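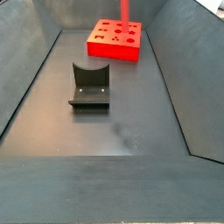 Ullthorpe and Carkstead Toy Library
Shape sorters return to the lending shelves at both branches this week. This thread sets out what is available, how to borrow, how sorters should be cleaned and what to do when a piece goes missing. Please read to the end if you have a sorter on loan at present.

The sorter collection was withdrawn in March 2023 for checking, cleaning and re-labelling. Every set has now been matched against its catalogue card. Sets that could not be completed have been kept back and are dealt with further down this thread.

The work was led by Elisa Bianchini, Collections Officer, at Ullthorpe. Enquiries about individual sets should be sent to her through the library desk and should quote the catalogue number on the base label.

Sorters are shelved by difficulty. A yellow spot on the label means large, plain shapes with one piece to each opening. A green spot means a mixture of shapes. A blue spot means that some openings are close enough in form or size to be confused.

The red board is a blue spot item. It has a star, an opening like a squared-off bridge and round holes of different sizes, one group of them set together in a triangle. Families who have borrowed only the yellow spot sorters may wish to try a green one first.

The spot is a guide to difficulty and has no bearing on age. Age advice is printed separately, on the line beneath the catalogue number. Where the two seem to disagree, please follow the age advice.

A number of families ask at the desk whether their child is "behind" with sorters. Library staff are not able to assess a child's development. We can suggest a set, and your health visitor will be glad to talk through any concern.

What we can offer is some general guidance, prepared with our play sessions lead, Bülent Baysal. It applies to any sorter in the collection.

Begin with one piece and one opening. Put the other pieces out of sight. A child faced with the full set will often tip everything on to the floor, and this is a perfectly good game, but it is a different one.

Round pieces are the usual place to start. A round peg goes into a round hole whichever way it is turned. Squares need a small turn of the wrist, and stars need rather more patience from everybody.

Allow the wrong hole. A child who presses a square against a circle is comparing the two. It is seldom necessary to say anything.

If you do wish to help, turn the board and leave the piece in the child's hand. Bülent Baysal recommends this at every session in Carkstead, and parents tell us that it causes fewer tears than having the piece taken away and put in for them.

Several openings in one board can be the same shape in different sizes. Small round pieces will drop into a large round hole on many sorters. Please do not correct this as a mistake. Ask where else the piece might go, and see what happens.

Covering part of the board with a folded tea towel is a simple way of making a hard sorter easier. Leave one row showing, then two. The towel may be moved along as the child becomes surer.

Older brothers and sisters often enjoy sorting by touch with their eyes closed. Blue spot sets are the best for this. Please make sure that small pieces are gathered up afterwards if there is a baby in the house.

Small pieces are a serious matter. Any set that carries the small parts mark must be used at a table with an adult present, and must be put away out of reach when the game is over. The mark is on the bag as well as on the base.

Borrowing. Members may have 2 sorters on loan at one time, together with their usual allowance of other toys. The loan period is unchanged. Sorters may be renewed at the desk or by telephone unless another family has reserved them.

Reservations made before the collection was withdrawn have been kept in their original order. You do not need to apply again. The desk will contact you when your set is ready, and it will be held for 7 days.

Sets may be collected from either branch, whichever shelf they normally live on. Transfers between Ullthorpe and Carkstead travel with the weekly van, so please allow for this if you are planning a birthday or a visit from grandchildren.

Please count the pieces with a member of staff before you leave. The number expected is on the card inside the bag. This takes a moment and saves a good deal of correspondence later.

Cleaning. Please wipe all sorters before returning them, using warm water and a little washing-up liquid on a well-wrung cloth. Dry them with a second cloth. No set in the collection should go in the dishwasher or be left to soak.

Crumbs gather in the openings. A dry pastry brush or a soft toothbrush will lift them. Please do not use cocktail sticks, skewers or knife points — these have scratched the inner edges of more than one board.

Stickers should not be put on boards or pieces. Where a child has already applied one, please leave it in place and tell the desk. Our removal method is gentler than most of those found in kitchen drawers.

Sets are wiped again by staff on return and checked under the desk lamp for cracks, lifting paint and rough edges. A set that fails the check is not lent again until it has been repaired or replaced.

Missing pieces. Please return the set even if a piece cannot be found. We would much prefer an incomplete set on the shelf to a complete one hidden in a cupboard out of embarrassment. There is no charge for a first lost piece.

The places where lost pieces are most often discovered, according to the returns book: under the sofa cushions, inside wellington boots, in the hood of a coat, and in the bag belonging to a different toy. Pianos have been mentioned as well.

If you find a piece and do not know which set it belongs to, bring it in. Both branches keep a tin of unclaimed pieces on the desk. Elisa Bianchini matched pieces from these tins to several sets during the recent check, including a triangle last recorded as missing in August.

Sets still incomplete have been placed in the workshop tray at Ullthorpe. Replacement pieces are being cut for us by the Liao workshop, whose staff have asked to measure each board in person. We are grateful to them for their care.

Members sometimes offer to make a replacement at home. This is a kind thought, but we are unable to accept home-made pieces for lending. Paint, varnish and size all have to be checked, and we do not have the means to do so.

Donations of complete sorters are welcome at either branch during opening hours. Please do not leave toys at the door. Sorters with batteries or music cannot be accepted at present, as we have no storage for them that can be kept separate.

The Neten Fund has granted the library £2000 towards sorters and peg boards for children with limited hand movement. The new sets will have larger handles and firmer bases. They will be shown at both branches before they are added to the catalogue.

Families who would find such sets useful are invited to tell us what they need. A short form is available at the desk and can be read aloud or filled in on your behalf. Comments from childminders and playgroups are equally welcome.

Playgroups and nurseries with a group ticket may borrow sorters from the group shelf only. The individual shelf is kept for families. Group loans should be booked in advance so that the boxes can be made ready.

Sorter tables will be set out at the next play session in each branch. Places need not be booked. Children must be accompanied, and prams should be left in the porch with the brake on.

A reply to a question received while this thread was being posted: yes, grandparents may join in their own right, and may borrow on the same terms as parents. Please bring proof of address to the desk.

And a second: the large floor sorter with the tunnel remains at Carkstead and is for use in the branch. It does not fit in the van.

Catalogue cards for the returned sets may be consulted at either desk from the start of opening hours. Members with sorters currently on loan are asked to bring them back by the date on the ticket so that the new spot labels can be fitted.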